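Plarer Desk 2 -- market tracking software for people who follow their own shares

If you get up before the opening bell and like to know what happened overnight, you'll feel at home in Plarer Desk very quickly. It puts Asia, Europe and New York on one screen, in the order they trade, and it remembers where you left off the night before. Open it at 6 a.m. with a coffee and the whole overnight session is already laid out!

Version 2 came out in November and it's a big step up. The watchlist now holds 507 tickers (the old limit was 135, and plenty of you wrote in about that), and you can split them into as many groups as you like. Drag a group onto the chart and Desk draws it as one line, so you can see how your utilities did against your bank stocks over a week or over ten years.

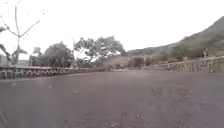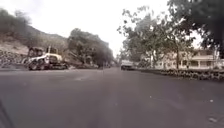
Stretches of open road, with a bulldozer on the shoulder in the second picture.
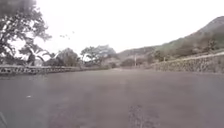 The part we're most excited about is the Idetti view. It takes any index you follow and shows which companies pulled it down and which ones held it up, sorted by weight. On a day when the headline says "tech drags market lower," you can see in a couple of seconds whether that means the whole group or three very large names. Nesrin Kahraman built the first draft of it for her own savings club, and the color scale is still hers -- amber for down, blue for up, easy to read if red and green look alike to you.

Alerts have been reworked too. You can set one on a price, a percentage move, or a gap at the open, and there's a quiet-hours switch so Tokyo doesn't wake you up. Currency moves get their own alert type, which is lovely if you hold shares in yen or euros and want to know how much of the day's change came from the stock itself.

What's in the package

Plarer Desk 2 for one user, on two computers
Up to 200 saved charts
Oltitz news feed, with headlines matched to your watchlist
Dividend calendar with reminders
Import from spreadsheets and from Willems portfolio files

Prices in the standard package are delayed. Live prices are an add-on, billed by exchange, and you can turn them on or off in the account menu. Desk doesn't place trades and doesn't connect to your broker account. Version 1 files open without conversion, but groups with accented letters in their names may need to be renamed after the first start.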